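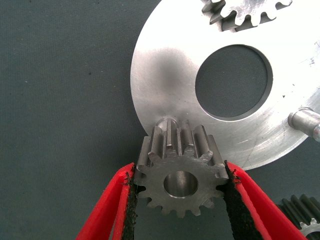 Sharing a Home With a Partner: Storage, Chores and Shared Purchases

Reading time: 2 minutes

Print this page | E-mail this page

Couples who move in together often bring two complete households into one set of rooms. The Nesville Household Advice Service recommends that both partners go through cupboards, drawers and tool boxes together before anything is thrown away. An item that looks like scrap to one person may be half of a repair to the other. A small steel spur gear with a dull, faintly scuffed face is easily taken for junk, although its straight teeth and smooth center bore may make it the one part that fits. Place such items in a lidded jar, write the owner's name on the jar and agree on a date to review the contents.

In the kitchen

Keep one set of everyday pans within reach and store duplicates for 24 weeks. Duplicates that neither partner has missed by then may be sold or donated, provided both agree. Gifts from former partners should be treated like any other item and judged by use. If one partner would prefer not to see a particular dish every morning, it may go on a high shelf while the matter is discussed.

Grocery lists should be kept in one place. Residents have reported good results with a plain notepad on the refrigerator door – a second list on a telephone tends to produce two cartons of milk.

In the workshop or garage

Assign each partner a shelf and a drawer, even when only one of them does most of the repairs. Borrowed tools go back on the owner's shelf the same evening. Do not oil, sharpen or adjust another person's tools without asking.

Projects left on a shared bench should carry a note with the owner's name and the next step. A tray with raised sides keeps screws and small parts together if the bench is needed for other work.

Money and large purchases

Agree on an amount above which neither partner buys for the home alone. Participants in our March course at Plorora set limits of up to $400. Whatever the figure, write it down and keep receipts in one envelope for each room.

When a disagreement continues

Set the item aside and return to it after a meal. Our adviser, Conall McGrath, can meet with both partners at the Ó Flaithearta Building, Room 66. Please bring a short written list of the items in question. Household goods should be left at home.

Page updated Dec 8, 2019

Contact us | © Nesville Household Advice Service | Back to top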